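To: Staff list, Flemden Residence
From: Akinyi Rugemalira, Staff Relations
Date: January 7, 2022
Subject: Re: Folding work and the posts on the linen floor

Arif Sumampouw wrote:
> Several of us on the linen floor have read the notice on the Lotside
> folding units. It does not state whether the three evening posts
> will remain, or who answers for a garment that is folded badly. May
> we have both points in writing before the rota is drawn up?

Dear colleagues,

I reply on behalf of the management to the message quoted above.

The three evening posts will remain. The duties attached to them will change: staff will lay out garments, check the finished fold and deal with items which the unit cannot take. Plain T-shirts laid flat on a bed, such as the blue one shown, are the first class of garment to be handled in this way.

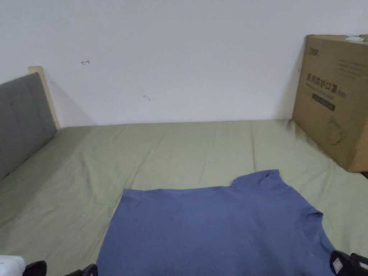

Training and responsibility

Each member of the linen staff will receive two days of paid training, arranged by Prasetyo Liem. Nobody will be asked to work beside a unit before completing it.

A badly folded garment will be recorded as a fault of the unit and will not be entered on any personal record. Fault sheets should be handed to Sutrisno Liew at the end of the shift.

Staff who wish to move to other duties may apply to me in writing. The arrangement will be reviewed in October, and the union representative will be invited to attend.

Yours faithfully,
Akinyi Rugemalira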